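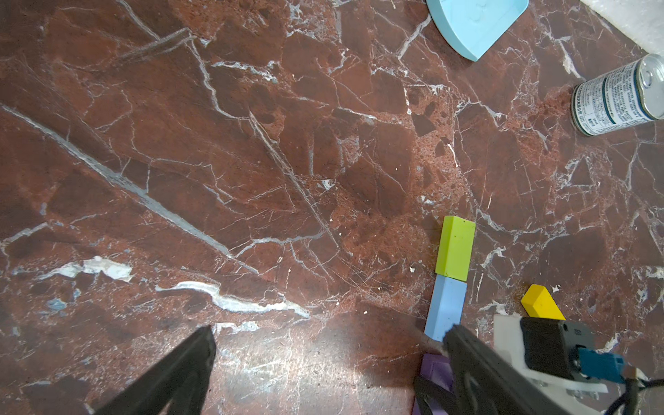

2025-11-04, soir

Vite avant de dormir. Rentrée de l'atelier à pas d'heure, les mains qui sentent le flux. Le bras bouge. Enfin il bouge presque droit.

Repris le câble du servo du poignet, celui qui tirait à chaque rotation. Rallongé, regainé, repassé par l'extérieur. Nuwan voulait le passer dans le support – non, on a déjà essayé en octobre, ça pince. Il boude un peu. Pas grave.

Les doigts noirs sont biens mieux que les anciens. Plus fins au bout, on arrive à glisser près d'un bloc sans pousser tout le reste. Le vert et le bleu clair collés l'un à l'autre, par contre, c'est l'enfer. La pointe droite arrive au pied du bleu et moi je retiens ma respiration comme une idiote. 24 essais ce soir, noté dans le cahier. 5 prises propres. Mieux que samedi (2, on n'en parle pas).

Le marbre. Je râle contre le marbre. Toutes ces veines blanches, le seuillage devient fou, il me trouve des contours partout, et avec le reflet de la lampe en plus. Razia dit de mettre une feuille unie dessus et basta. Elle a raison sûrement. Mais si ça marche là-dessus ça marchera sur n'importe quelle table, non ? Têtue. On verra jeudi.

Le jaune en biseau : toujours pas. Il glisse dès que ça serre. Essayer du caoutchouc, une chambre à air de vélo découpée, Araba en a une au garage, lui redemander. Le violet je l'ai même pas tenté.

Aussi – seuil de courant du servo, laissé à 323. Plus haut ça chauffe. NE PAS y retoucher, surtout pas à minuit.

Iresha est passée en coup de vent, a baptisé le bras Mikton, personne n'a protesté donc c'est Mikton. Elle voudrait qu'on le montre à la porte ouverte. J'ai dit peut-être. J'ai pensé non.

A faire :
– vis du support blanc, frein filet
– refaire la calibration main-caméra, décalage vers la droite, agaçant
– rendre la pince à sertir à Rezaul (!!)
– racheter des colliers, les petits

Mal au dos. Pas dîné, juste des biscuits sur un coin d'établi. Oublié de rappeler maman, demain midi sans faute. Et j'ai laissé mon écharpe labas je crois, sur le dossier de la chaise. Dodo.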